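Vanags Approves Equipment Budget for Table-Clearing Programme

The catering services board of Vanags has approved the purchase of two clearing units and 1000 replacement contact pads for its dining halls, following a review of tenders which closed in April. Delivery will be made in stages, and the first unit is to be placed in the public hall at Plellis.

The decision ends a planning period in which the board considered whether to lease the equipment or buy it outright. Leasing would have carried a lower cost in the first year, but the terms offered did not include replacement fingers or pads, and these were expected to form the larger part of running costs. The board therefore chose to buy, with a service agreement to be renewed each year.

Three suppliers were invited to tender. Zevska was selected for the arms and mobile bases, and Skesska will supply the grippers. Dace Kazlauskienė, head of procurement, said that the offers had been close in price and that the choice had rested on delivery times and on the availability of spare parts.

"We asked each supplier to state what a hall would need to keep in the cupboard for a year of ordinary use," she said. "Two of them could answer in writing. The third asked for more time, and we did not feel able to extend the closing date."

Before the order is confirmed in full, the board has asked for a record of the objects left on tables during normal opening hours. Staff are collecting this with hand-held grippers fitted with the same type of finger as the machines will use. The budget allows for 1353 recorded picks, of which 623 have been completed. The remainder will be carried out at midday, when trays and cups are most varied.

Rimantas Rimkutė, who is responsible for the planning of the work, explained that light and clear objects had been given a larger share of the programme than was first intended. Bottles and cups with a little drink left in them are handled as a separate group, as they must be kept upright until they reach the trolley. Paper wrappers and napkins form another group and may be dealt with by a simpler tool.

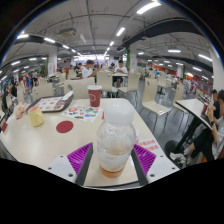 Vanags Bulletin, Issue 2, page 7

The clear bottle on the table, with a shallow layer of amber-orange liquid at the bottom, belongs to the first of these groups. Trays, mugs and paper cups are entered under their own headings, and the results for each will be sent to Skesska before the design of the contact pads is settled.

Radomír Tóth, finance officer, confirmed that funds had been set aside for floor markings, charging points and staff training at Plellis. No change to the seating plan is foreseen. A decision on the second unit will be taken once the first has completed its trial period, and any sum not spent by then will be returned to the general equipment fund.

Managers of other halls who wish to be considered for the second unit should write to Rasa Sproģis at the planning office, giving the number of tables and the width of the narrowest aisle.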